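Winuto publishes code of good practice for robots working in the home

Feb 5, 2019

Winuto has published a code of good practice for two-armed robots that work inside people's homes. It covers the testing and supervision of machines that open doors, move household goods and work close to furniture. The code is free to use and applies at all Winuto sites from today.

It was written with Wedora, which tests household equipment, and has 14 rules. Most of them deal with everyday jobs such as opening a refrigerator, where the arm has to work close to a swinging door and whatever is stored on it. 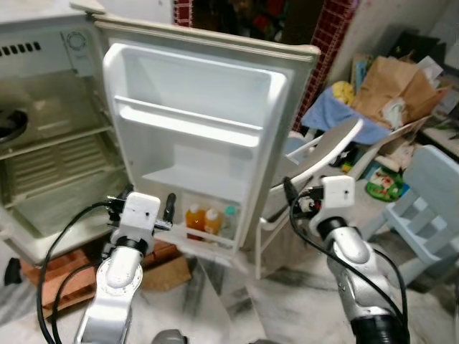

Under the code, a door must be opened slowly enough for a supervisor to stop it by hand. Bottles and jars kept in door shelves count as part of the load, and the speed limit is set with them in place. An appliance that stands on a raised base must be checked for rocking before the first pull.

"Existing rules were written for factories, where the floor is marked out and people stay behind a line," said Ghazala Rizvi, head of safety at Winuto. "A home has chairs, bags and children in it. We wanted rules that a supervisor can read in the morning and use the same day."

Grip is covered in a separate section. A finger placed on the edge of a door must be able to let go without the arm moving first, and the second arm must have a stated job or be held still.
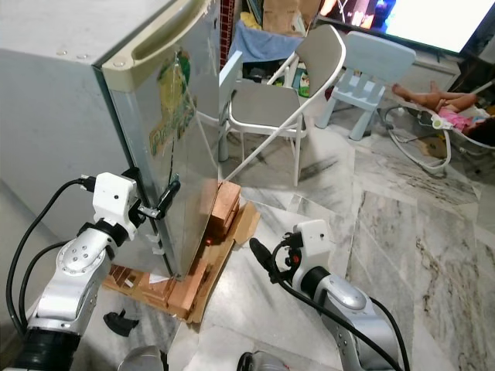 Cables have to be routed so that they do not catch on handles or furniture at full reach. The supervisor must know who is in the room before work starts and must keep a stop control in hand until both arms are at rest. If a child comes within reach of either arm, work stops.

Aurelio Ponce of Wedora said the rules on children took the longest to agree. "We went through 9 drafts. The early ones gave a distance and left it there. The final one also says who is watching and what that person is allowed to do at the same time, and the answer is nothing else."

Valdovinos and Ativance have agreed to follow the code in their own home trials. Winuto will collect comments from users until July and will then issue a second version.

Copies can be requested from the Winuto press office.

Comments

marten_k: Does the bit about raised bases cover washing machines as well, or only fridges?

Pauline H: Good to see cables mentioned. Ours snag on cupboard handles all the time.

dgreaves: Would like to see the actual speed limit for doors. "Slowly enough" will be argued over.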